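The Arm by the Coffee Machine: Rahel Steiner on a Year of Renting Out Robots

183 shares | 9 comments

Rahel Steiner apologizes for the stairs before I have taken off my coat. The offices of Reisinger are on the third floor of a former button factory in Waltdale, and the elevator, she says, has been "resting" since April. She brings me a glass of water, then a second one when she sees how quickly the first one went, and only then does she sit down and pull her chair up to the table as though we had known each other for years.

I had come to talk about the Urkar, the small robot arm that Reisinger rents out by the month to people who would never dream of buying one. Small bakeries have had it, and a dental lab, and a library in Britau that wanted help sorting returned audiobooks. The kit comes in two cases: the arm, a two-fingered gripper, a little camera that rides at the wrist, a clamp for the table, and a laptop with the software already on it. You show it a job by moving it through the job by hand, over and over, and it tries to work out the rest. The question I wanted answered was a simple one. Is it any good?

"It is good at some things," Steiner says, and laughs, and looks over at her colleague Cleiton Barros, who has been pretending to answer email. "Cleiton would like me to say it is good at everything."

"I would like you to say it's good at lids," says Barros.

It is good at lids. I was shown this twice, and I'll admit I asked for the second time purely because I enjoyed it. But most of what we talked about that afternoon was coffee, because coffee has become the job that Reisinger uses to introduce the Urkar to new customers, and it has a history that Steiner likes to tell at full length.

When the company started, she says, the introduction was done with wooden blocks. A visitor would guide the arm to a block, close the fingers, lift, and put the block in a cup. "And everyone was very polite about it. They said how nice, a block. Then they went home and we did not hear from them. Of course we didn't! Who has a problem with blocks?" It was Muthoni Were, who runs the training side and was out with a customer on the day of my visit, who suggested they use something people already knew how to do half asleep. A capsule machine has a place where the capsule goes in and a place where the cup has to stand, and if the cup is a little too far forward everybody in the room can see it.

"Muthoni said, people will forgive a robot for being slow," Steiner tells me. "They will not forgive it for coffee on the table."

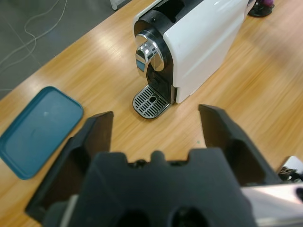 Customer Stories

What makes the coffee job harder than it sounds, Barros explains (he has given up on the email by this point and moved his chair over to join us), is mostly a matter of shine. The wrist camera has to find its way around by what it sees, and a capsule machine is full of surfaces that throw the light back. A chrome brewing head looks different every time the arm moves a little to one side. A glossy white panel can pick up the ceiling lights, and so can the table. "We had one customer with a polished counter who called us and said the arm was hesitating," he says. "It would come in, stop, go back a little, come in again. Like a person who thinks they left the stove on. We asked them to close the blinds and it was fine."

Closing the blinds is not in the manual, I point out. Steiner writes this down. She has a notebook open the whole time we are speaking, and I came away with the feeling that I had been interviewed at least as much as she had.

The drip tray, Barros says, is what he tells people to pay attention to when they teach the job. Newcomers always want to start with the capsule, as it's the clever part, and they spend their first morning on it and get discouraged. He has them begin by setting a cup down on the grille and nothing else. The reference set that comes loaded on the laptop has 326 recorded runs in it, made by Reisinger's own staff, and he advises customers to add 80 of their own before they judge the thing. I ask how long that takes. He says a day. Steiner says a day and a half, with lunch. They look at each other, and I gather that this conversation has taken place before.

I wanted to hear from somebody who had paid for it, so Steiner put me in touch with Gerardo Ocampo, who manages a small guesthouse outside Britau and rented an Urkar for the breakfast room. I called him that evening. He is a generous talker, and a fair one.

"My idea was that it would make the first coffees while I was doing the eggs," he told me. "And it did do that, after I had learned to be patient. The guests loved it. There was one family who came down early to watch. But I will tell you also that it needs everything in its place. If my nephew puts the sugar where the cups should be, then we are finished for the morning."

How often did that happen? He thought about it. "In the first week, every day. After that I talked to my nephew."

Ocampo kept the arm for three months and then sent it back when the season ended. He says he would take it again, though he would like the rent to be lower in the quiet months, and he'd like a softer sound when the fingers close, which at six in the morning he found a bit much. He also ran into trouble with cups. The gripper was happy with his straight-sided ones and unhappy with the good ones that have a narrow foot, and in the end he used the straight ones and kept the good ones for Sundays at home.

When I pass on the remark about the fingers, Steiner nods before I have finished. There is a rubber pad for that now, she says, and it goes out with all new kits. The cups she is less sure about. Nadja Frei, who designs the grippers, has been trying a deeper fingertip, but what helps with a narrow foot seems to make the arm clumsier with capsules, and so far they haven't found a shape that pleases everyone. "Nadja has a drawer," Steiner says. "You should see this drawer. It is all fingers."

I ask what she would tell a customer who ought not to rent one, and I expected her to dodge it, but she has an answer ready. If you want speed, she says, don't. A person with two hands and an ordinary amount of practice will beat it at nearly any job in the kitchen. If the job changes every day, don't. If there is no one in the building who will enjoy the teaching part, then please don't, because the kit will sit in its cases and you will be cross with Reisinger each time the bill comes. The customers who stay are those with a dull little job that is the same on Monday as it is on Thursday, and one person on staff who is curious.

"And a heavy table," Barros adds. The clamp is strong but a light table will wobble when the arm stretches, and then the camera wobbles too.

I had a turn myself before I left. Barros stood beside me while I took hold of the wrist and steered it toward the cup, and I was surprised by how light it felt, a bit like leading an elderly relative across a dance floor. I closed the fingers too soon and nudged the cup over. The second try went better, and on the fourth I set it down somewhere near the middle of the grille and was congratulated far more than I deserved. I can't say how the arm would have done with my lessons alone. They were very kind about deleting them afterward.

The current version of the software has been out since the spring, and the next one, due in November 2025, is supposed to let customers fix a single step in a job without recording the whole thing again. Ocampo had asked for that too. So had the dental lab, and so, Steiner says, has everyone who has ever had the kit for longer than a week. She would have liked to have it sooner.

She walks me back down the stairs, all three floors, still talking, and at the bottom she remembers that she never offered me a coffee.

Share this story | 9 comments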